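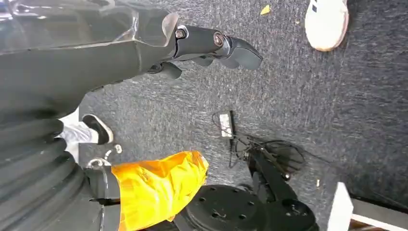

What is dietary fibre, and where do we find it?

Dietary fibre is the part of plant foods that our own bodies can't break down in the small intestine, and we find it in wholegrain cereals, beans and lentils, fruit, vegetables, nuts and seeds.

Chapter 2
Fibre and the Everyday Plate

Most of us first met fibre at a kitchen table, when somebody older told us to eat our crusts or finish our greens, and I suspect a good many of us came away thinking of it as a kind of punishment. I certainly did! My grandmother's word for it was "roughage", which she said with great relish while spooning out bran that tasted (to a child, anyway) like the inside of a rabbit hutch. It took me years to notice that the things I really loved in her house, the pea soup and the baked apples and the dark, sticky barley loaf, were full of the very same stuff.

So we shall begin this chapter with food you probably like already, and let the chemistry come in by the side door. In the last chapter we looked at starches and sugars, which the body takes apart and uses for energy. Fibre belongs to the same large family, the carbohydrates, but it behaves quite differently once we have swallowed it. Some kinds, such as those in oats and beans, thicken when they meet water, and you will have seen this for yourself if you've ever left porridge standing in the pan. Other kinds, such as those in wheat bran, hold their shape far better and add bulk to what passes through the gut. Most plant foods hold a mixture of both, so please don't worry about sorting your supper into two heaps.

What happens in the large intestine is, to my mind, the best part of the story. Bacteria live there in enormous numbers, and they feed on some of the fibre that has come through undigested. We shall come back to them at the end of the chapter, with a diagram, when you have a few more terms to hand.

Before you read on, you may like to try the exercise that Odette Gaillard sets her evening class at Skalludwood every May. Choose an ordinary day, neither a feast nor a day of good intentions, and write down everything you eat, with the cooking method beside it. Keep the peelings in mind too: a potato baked in its skin and a potato peeled and mashed go on separate lines. Then put a small mark beside each food that came from a plant, and a second mark if it still had its skin, husk or seeds. Keep your sheet safe, as we'll use it again when we come to reading labels.

Kirsty Cowie's recipe for lentil and tomato soup, which uses 400 grams of tinned tomatoes and whatever lentils are in the cupboard, is printed after the first section. Do make it if you can. A chapter on food is much easier to read with a bowl of something warm at your elbow, and it keeps nicely for the next day's lunch.

Filed under: Food & Nutrition > Textbooks > Sample chapters

Related reading
Starches and Sugars: Chapter 1
Reading a Food Label Without Tears
Soaking and Cooking Dried Beans
Kirsty Cowie's Barley Loaf
Notes for Evening Class Tutors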